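Speaker notes, Kirninus hall, 17 October 2024

**Opening (take your time, let the latecomers find a chair)**

Good evening, and thank you all so much for coming out in this drizzle! I'm Sumeya Moges, and I want to talk tonight about mending clothes, and mostly about shirts, which I love more than any sensible person should.

Start with my grandmother's button tin. Pass it round, and remember to ask for it back, as last time it went home with somebody to Hivholm.

**Collars**

A collar nearly always goes first at the fold, where it rubs the neck. You can unpick it, turn it over and sew it back on with the good side out, and you've another few years of wear (my father had one turned twice). Give yourself an evening for the first one, and pin far more than you think you need.

A light blue shirt is a lovely one to learn on, as the stitches show up well enough to follow but small wobbles are forgiven.
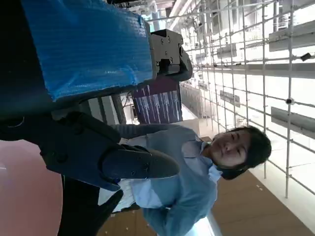
**Cuffs and elbows**

Hold up the green sample here. Patch from the inside, with cloth a little thinner than the shirt, and wash the patch first! I skipped that in July and the whole elbow puckered.

Mekdes Fikre will have the thread table open at the break. Packs are 2 pounds each, and there are 40 of them.

**Questions**

If it goes quiet, tell the story of the Gidey wedding shirt.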